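How Does a Cooktop Get Hot?

Heat is energy that moves. It always travels from a warmer thing to a cooler thing, and it keeps moving until both are at the same temperature. A cooktop is a machine for sending heat into food. There are several ways to do this.

Three words to know

Conduction is heat moving through things that touch. A metal spoon left in hot soup gets a hot handle this way.

Convection is heat carried by a moving liquid or gas. Warm water rises in a pot and cooler water sinks to take its place.

Radiation is heat that crosses a gap without needing anything to carry it. Sunlight reaches Earth like this.

Gas burners

A gas burner mixes gas with air and burns it. The flame heats the bottom of the pan, and the pan heats the food. Part of the heat slips past the sides of the pan and warms the kitchen.

Electric burners

An electric burner has a wire or metal strip inside it. Electricity does not pass through this metal easily, so the metal heats up. The property is called resistance. Toasters and hair dryers use it too.

On many electric cooktops the strip sits under a sheet of special glass. The glass lets radiation through from below but does not spread much heat sideways. One part can be very hot while the glass a short distance away stays much cooler.

Induction

An induction cooktop has a coil of copper wire under the glass. Electricity in the coil changes direction thousands of times each second, and this makes a magnetic field that changes just as fast. The field causes small electric currents in the bottom of the pan, and the currents heat the metal. The pan must be made of a metal that a magnet sticks to. A glass dish will not heat up at all.

Finding the burner

Flat cooktops have no raised rings, so the heating areas are usually marked with lines or dots on the surface. A pan should cover the marked area - a small pan on a large electric burner wastes heat.
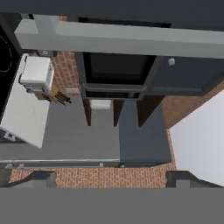
A black cooktop beside a white countertop. The dotted white circle marks a burner zone.

Staying safe

Glass can stay hot after the power is off. An induction cooktop also gets hot, as heat passes back from the pan by conduction. Many cooktops have a warning light that stays on until the surface cools. Do not touch the glass while the light is on, and ask an adult before using any cooktop.

Last updated January 20, 2024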